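Home | New Stories | Archive | Submit | About Us

Filed under: Short Fiction, Family, Under 10 Minutes

Last updated: March

The Orange Bowl

When Digby Prendergast's aunt died she left him the dishes. It was one line in the will, after the car and before the garden tools. He had eaten off them every summer until he was grown, and he could not have told anyone what color they were. 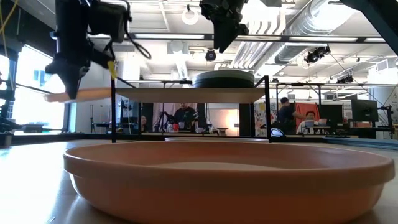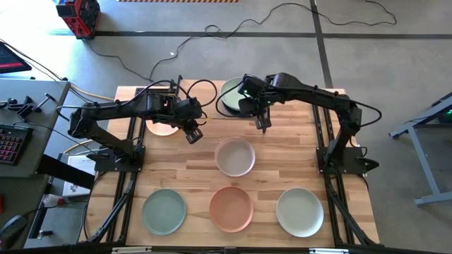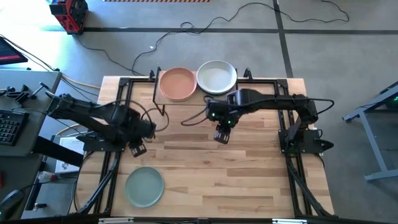

1. The Table

Rukhsana Jadoon had shared a kitchen wall with his aunt for 30 years. She came over with her own key while he was still trying to find the light switch.

"You'll want to start with the table," she said. "Clear it first, then get everything out of the cupboards."

The table was butcher block, narrow strips glued side by side, tan and brown. His aunt had oiled it every March. Digby moved the mail and the radio to the windowsill and wiped the wood with a damp cloth. Rukhsana opened the cupboard and began handing things down to him.

There were plates in green, plates in orange, a pink bowl, a white bowl that was deeper than the others. None of it matched. He set each one down where there was room.

"She bought them one at a time," Rukhsana said. "From Vermeulen, on the corner, before it was a phone store. She would go in for one plate and come out with one plate. It made him crazy."

"Why not buy the set?"

"She didn't like the set."

Digby turned a green plate over. The word Nakis was stamped on the bottom, very small. He turned over another green plate, a paler one, and there was nothing on it at all.

"Is Nakis worth anything?" he asked.

"Are you selling them?"

"I don't know. I have a one-bedroom apartment in Drusorgate. I have four plates already."

Rukhsana handed him a cup and did not answer.

2. The Rack

A small rack had always stood at the back of the table, a flat top on thin black legs. His aunt kept two dishes on it and nothing else. As a boy he had thought it was a rule of the house, like taking off your shoes. When she needed one of those two dishes she took it down, used it, washed it, and put it back in the same place. The rest of the dishes went in the cupboard in any order.

He asked Rukhsana about it.

"One was for bread and one was for keys," she said. "Then she got the hook for the keys, so it was just a dish."

"And she still kept it there?"

"Where else would she put it?"

They went on working. Digby had brought newspaper and a roll of tape and seven boxes from the liquor store. He wrapped the small plates first. He was slow at it. He used too much paper and the first box was full before he had done much.

Rukhsana took over the wrapping. She laid a plate in the middle of a sheet, folded the corners in, laid the next plate on top and folded again. She stood them on edge in the box like records.

"Flat is how they break," she said.

At noon they stopped and he made tea. The milk was from the gas station. There was a can of shortbread above the stove and they ate what was left in it, standing up, with the boxes open on the chairs.

3. The Call

The man from Flerel called at two. They were a house clearance company and Digby had filled out a form online. The man wanted to know about the furniture first. Then he wanted to know about the kitchen.

"Any complete sets?" he asked.

"No," Digby said. "They're all different."

"Then we'd take them as mixed. Three hundred for the kitchen, table included. Two thousand for the house."

Digby wrote both numbers on the edge of a newspaper, 300 and 2000, and drew a box around them. He said he would call back. The man said the offer was good until the end of the month.

Rukhsana had heard all of it. She was washing the teacups.

"It's a fair price," she said.

"Is it?"

"For a kitchen, yes."

He looked at the table. It was covered with newspaper now and he could see only the near corner, where the oil had darkened the wood. He used to do his summer homework at that corner. His aunt would put down a plate of toast and he would push his books over with his elbow to make room, and she would say his name, just once, and he would sit up straight.

4. The Bowl

The last thing in the cupboard was the big one. Rukhsana could not reach it, so he got the chair. It was wide and shallow, orange like a flowerpot, with a thick rim that rolled over at the edge. He had to hold it against his chest to get down.

"I know this one," he said.

"I should think so."

It was the peach bowl. Every July his aunt had bought a whole crate of peaches, more than two people could eat, and piled them in it, and for a week the kitchen smelled of nothing else. He used to take one on his way out the back door and one on his way in. She never said anything about it. The pile went down and he thought at the time that he was getting away with something.

He put the bowl in the middle of the newspaper. It was too big for any of the boxes. They tried the largest one on its side and then cut down the corners, and it still would not go.

"You could carry it on your lap," Rukhsana said.

"I'm driving."

"On the seat, then. Put the belt on it."

He stood there for a while with the tape in his hand. Then he unwrapped two plates from the last box, a green one and an orange one, and held them out to her.

"You should have some of these."

"I have plates, Digby."

"So do I."

She took them. She held them under the lamp and wiped the newsprint off with her sleeve, and then she put the green one back in his hands.

"One at a time," she said.

He called Flerel from the car a little after six. He told the man they could have the beds and the wardrobe and everything in the front room, and that the kitchen was not included. The man said that would change the price. Digby said that was all right. He asked if they did deliveries too, because he had a table that needed to go to Drusorgate, and he did not know yet if it would fit through the door.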